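Progress Payment Inspection: Lock-up Stage
Construction loan, owner-occupied dwelling
Lender: Gamlow
Builder: Papadopoulos
Site: Lot 109, Plelley
Loan maturity: 2042
Inspected by: Marin Bošković
Reviewed by: Stelios Deligiannis
Date of inspection: Jul 22, 2021

Scope
Visual inspection to confirm that the works claimed in the builder's lock-up invoice are in place before the draw is released. The inspection covers accessible areas only. It isn't a defects report and does not replace the certifier's inspections.

Ratings used
S = satisfactory
C = satisfactory with comment
H = hold, item to be closed before funds are released
N = not inspected

1. Documents

1.1 Builder's invoice matches stage and amount in contract schedule: S
1.2 Signed drawdown authority from both borrowers: H
Comment: One signature only. Second borrower to sign the same form. A separate email is not accepted.
1.3 Contract works insurance current, lender noted: S
1.4 Home warranty certificate on file: S
1.5 Variations signed and priced: C
Comment: Variation 2 (laundry door relocated) is signed. Price is shown as nil. Builder confirmed by phone; written confirmation requested.
1.6 Frame inspection certificate: S

2. Site access and safety

2.1 Site sign with builder's details visible from street: S
2.2 Temporary fencing continuous and clipped: C
Comment: Two panels unclipped at the rear boundary. Reported to site supervisor before entry.
2.3 Temporary power board tagged and in date: S
2.4 Edge protection or void covers at stair opening: S
2.5 Access to upper floor: N
Comment: Ladder not tied off. Upper floor viewed from stair opening only. See item 4.3.

3. External works

3.1 Roof covering complete, including ridge and flashings: C
Comment: Flashing at garage abutment fitted but not sealed. Not a lock-up item under the contract schedule. Recheck at fixing stage.
3.2 External cladding or brickwork complete: S
3.3 Windows fitted: S
3.4 External doors fitted and lockable: H
Comment: Laundry door absent. Opening sheeted with ply. The contract defines lock-up as all external doors and windows fixed; a temporary door is acceptable if it locks.
3.5 Garage door: S
Comment: Excluded from lock-up by special condition.

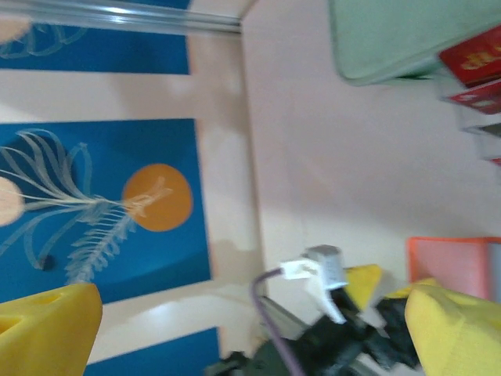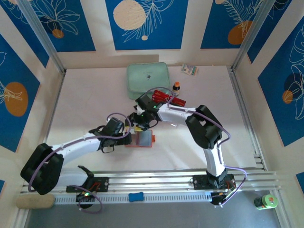
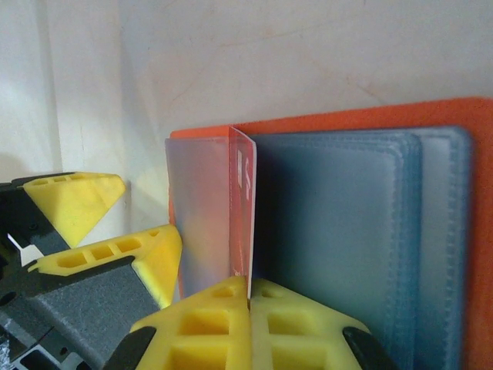 Can the lender pay part of a stage claim while a hold item is open?
Part payment is possible only if the builder reissues the invoice for the reduced amount and both borrowers sign a new drawdown authority. The balance is then claimed once the item has been closed and re-inspected.

4. Internal works

4.1 Frame straight and plumb by eye: S
4.2 Moisture reading at bottom plates, Prevex meter: C
Comment: Readings within range except at laundry opening, where the plate was elevated. Retest before wall linings go on.
4.3 Upper floor framing and windows: N
Comment: Windows confirmed from ground level outside. Framing relies on the certificate at 1.6.
4.4 Rough-in plumbing and electrical: N
Comment: Commenced but not part of this claim.

5. Value and cost to complete

5.1 Stage claim as share of contract price: 20 per cent, agrees with schedule: S
5.2 Undrawn loan funds cover remaining stages: S
5.3 Borrower contribution fully spent before first draw: S
5.4 Contingency held: C
Comment: $1000 remains after Variation 1. Low for this point in the build. Borrowers should be told that any further variation will need to be paid from their own funds, or a loan increase applied for and approved before the work starts.
5.5 Works consistent with plans used for the as-if-complete valuation: S
Comment: The laundry door relocation doesn't alter floor area. No revaluation needed.

6. Outcome

Draw not released. Hold items are 1.2 and 3.4.

Item 1.2 may be closed on receipt of the signed form. Item 3.4 requires a return visit, or dated photographs of the fitted door from inside and outside showing the lock. Interest continues to be charged on the drawn balance only.

Reviewer's comment (S. Deligiannis): Agreed. Please take the moisture retest at 4.2 on the same visit if one is made. Tie-off of the ladder to be confirmed with the supervisor when booking so that 4.3 can be inspected at the same time.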